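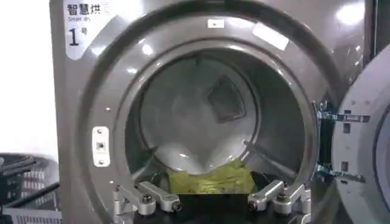 Do failed attempts count toward the total? They count only if the operator marks them as failed before saving.

Skip to content | Archive home | Threads | Subscribe | Search

From: Gus Haddad
To: clanilance-data list
Re: Laundry task numbers

Manju Bajpai wrote:
> We're at 756 episodes for the laundry task. I'd call that
> enough to start training in May.

I'm not convinced, Manju.
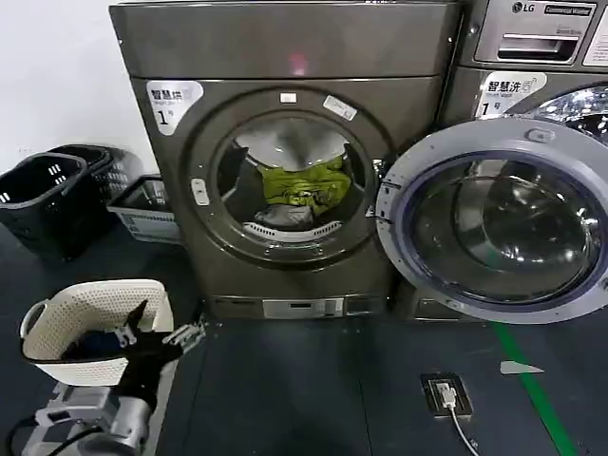
A big total says very little if most of it is the same garment handled by the same two operators. I'd sooner have 20 ugly, varied ones - different colours, different basket positions - than another week of tidy repeats.

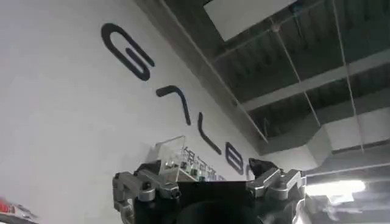
Who decides what gets thrown out? Kanchan does, after watching every camera stream to the end.

Last time we skipped that step and 7 episodes went in with the wrong task label.
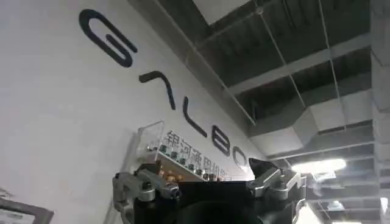 I'd also like to see results on a machine we've held back before anyone tells Peltetti it works. Dinesh, can you split the set by operator?

Gus

Print this message | E-mail this message
This site uses cookies. Accept | Manage settings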